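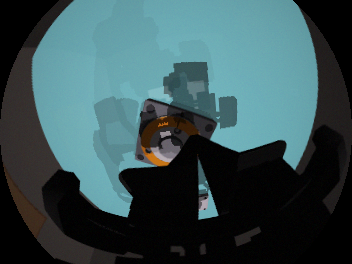 The wrist view is what I've been steering by for the insertion demos in sim, and I think it explains most of the failed ones. I drive the arm with the handheld controller and watch this window only. On the final approach the point of the middle finger assembly covers the lower part of the orange ring and the hub inside it, so I'm guessing at the last bit of alignment. The gray plate is tilted a little in this one as well, and I line up on its top edge when I can't see the hub.

Of the 346 demos recorded in May I would keep the ones where the operator had a second view open. The rest have a lot of back and forth near the end, and the policy copies it.

On 04/09/2025 the Posville list wrote:
> We are at 346 demos for the Skikton task and the plan
> says 3000. Before anyone records more, can people say
> which view they drive from? Two of us get clean runs
> and two do not, with the same controller settings.

Controller settings are the Kakley defaults here, with translation scale at 2. I haven't tried the side view at that scale yet.

Abeysekara lab, sim bench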